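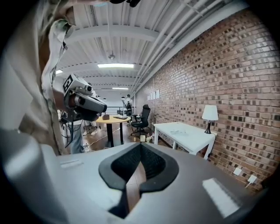
How to reproof a waterproof jacket at home

Check the care label first. Most shells can go through a 30-degree wash, but a few are hand wash only.

1. Empty the pockets, close all zips and loosen the cuffs.
2. Run the machine once with nothing in it to clear old detergent from the drawer. Powder residue stops the proofing from taking.
3. Wash the jacket with a soap-based cleaner. No fabric softener.
4. Leave it damp. Pour 290 ml of wash-in proofer into the drawer -- enough for two jackets -- and run the same cycle again with a slow spin.
5. Tumble dry on low for 17 minutes if the label allows it. Otherwise hang it up indoors, away from radiators.

To test it, flick a little water on the shoulders. It should bead and roll off. If it soaks in, repeat step 4.

Spray-on proofer is better for jackets with a fleece lining. Hold the bottle a hand's width away and wipe off any drips with a cloth after 3 minutes.

Written by Mansa Ansah, updated 9/12/25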